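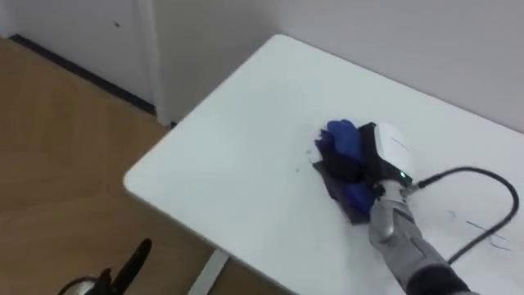 Blue cloth on a white table.

I have worn the same navy jumper for most of my adult life. Well, not quite the same one (there have been four), but you'd never spot the difference, and neither would my mother, who has asked me twice now whether I own anything in a colour.

Navy is a colour! I will argue this with anyone. It's just a colour that doesn't make a fuss.

It started at school in Skastwood, where the uniform was navy from collar to sock and you bought it at Stevens, the outfitter on the corner, a size too big. I hated it. Then I left, had one glorious summer of orange trousers, and by September I was back in blue and feeling much more like myself.

Last autumn I finally went to see how the stuff gets made. Demeck is a small dye works out at Clemgate, nearly 300 miles from my front door, and they let me spend a day in wellies getting in the way. I'd pictured one big pot of blue. They keep 213 recipes for it, each on a card in a long tin drawer, and the ones at the dark end all looked black to me until I took them to the window. Then they went purple, or green, or a sort of wet slate that I wanted to own immediately.

The best bit was the indigo. Cloth comes up out of the vat a nasty yellowish green, and then the air gets at it and it turns blue while you stand there – I made them do it three times. My thumbnails were still faintly blue a fortnight later and I was rather proud of them.

I asked what I should be doing with my jumpers at home, and it's mostly less. Cool water, inside out, dry them flat and away from the sun. Wash new ones alone the first couple of times, unless you'd like your pillowcases to match (mine do). And never bother with the hot wash, however much soup is involved.

I came home with a scarf in the wet slate one. My mother says it's black.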